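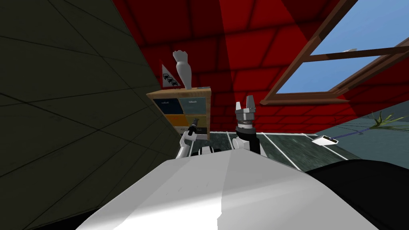 What should you settle first when you plan to buy a robot, the model or the job? The job. Write one sentence that names what has to be picked up, where it goes, and how many times a day, and leave the catalogs shut until that sentence stops changing.

I start my course with that question every spring, and every spring half the room has already picked out an arm. I get it! I did the same thing. The first purchase I ever planned was for a small parts shop called Kerekes, and I fell for a machine at a trade show before I'd spent a single morning on their floor. The arm was lovely. It also couldn't get to the back of the bins they wanted emptied, and we found that out after the purchase order was signed (my signature, right there at the bottom, in blue).

So this chapter is about money, but it begins with the sentence. Mine for Kerekes should have read: "Move brackets from the wash bins to the packing bench, 900 a day, one shift." With that in hand you can ask a supplier for a quote and get something you can compare with the next one. Without it you'll get a brochure and a very friendly phone call.

Now for the part people skip, the pile of things that sit around the arm. Grippers, mounts, cables, guarding, spare fingers, the software seat, the training days, the table it all bolts onto. When I say "equipment budget" in this book I mean that whole pile. Judit Major, who taught me most of what I know about purchasing, made me price the pile first and the arm last, and I still do it that way even though it feels backward.
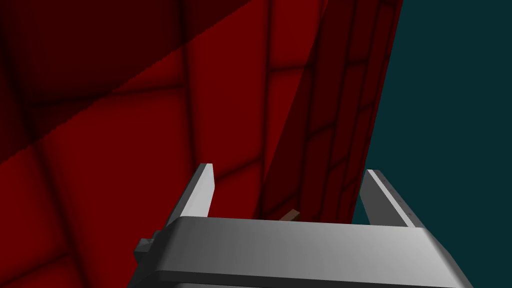

Simulation belongs in the pile too, and I'd put it near the top. A simulated room costs you computer time and somebody's patience, and in return you get to try a reach or swap one gripper for another before any money goes out the door. Put real hours against it in the plan. On the Lullatton job we set aside 200 hours for simulated trials and I had to defend that number in three separate meetings, because the people holding the budget saw hours with no hardware attached to them. My answer each time was that we were choosing hardware with those hours.

A word of caution, though. A simulated trial will tell you plenty about reach and clearance and rather less about friction, worn pads, greasy parts, or a floor that slopes toward the drain. I keep a separate line for what I call floor surprises. You're welcome to give it a more dignified name if your finance office is the dignified kind.

Grippers deserve their own page in your plan (we'll give them all of Chapter 5). For now, just know that a plain two-finger parallel gripper will cover more jobs than newcomers expect, and that the fingers wear out long before the body does. Ask the supplier for the price of a finger set and how long it takes to arrive. At Histance the spare set was quoted at $290, which everyone was happy to pay, and the wait was nine weeks, which stopped the line. They'd only ordered one.
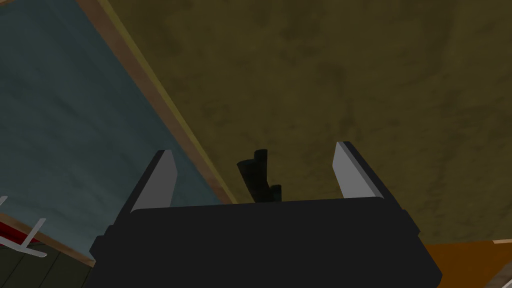

Odd shapes are where the estimates go wrong. If every part you handle is a tidy block, your trial list can be short. If you've got knobs, stubs, things that tip over when you breathe on them, then plan for more trials, and bring the ugliest parts to the supplier's demo yourself. Zsófia Szénási carries hers in a lunch box and sets them on the table before anyone has switched on the projector. I've copied her ever since.

Before you go on to Section 2.1, get a sheet of paper and do this much:

Write your job sentence.
List the pile, with the arm on the last line.
Put a price or a question mark next to each item.
Circle the question marks and write the name of the person who can answer each one.

Don't worry if it's mostly question marks. My own sheet for Detthorpe had two prices on it and the rest was circles, and one of the two prices was for the table. We'll fill in the others as we go, beginning with the ones a supplier can answer by email.

Filed under: Textbook Chapters > Planning and Purchasing

Related reading
Lease, Rent or Buy: Working Out a First Robot Cell
How to Read a Supplier Quote
Spare Parts and Lead Times: A Worksheet
Chapter 5: Choosing a Gripper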